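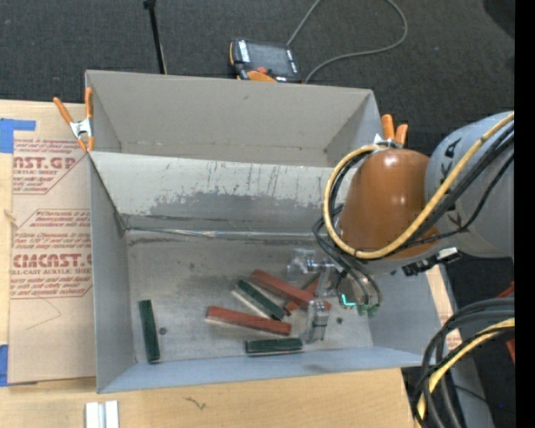 Can a robot empty a parts bin yet?

Rollberg
Small shop, and sorting mixed blocks out of a bin is the chore we all dodge. Can an arm do it when they're lying every which way?

Kiiskinen
Yes, and it's a blast to watch! Blocks that cross each other are the hard part. Start with 5 or 8 in the bin, not 300. Keep two bins side by side and clamp them down good, or your positions drift and you'll be teaching it all over again.

Urkow
depends on the gripper. love mine though!!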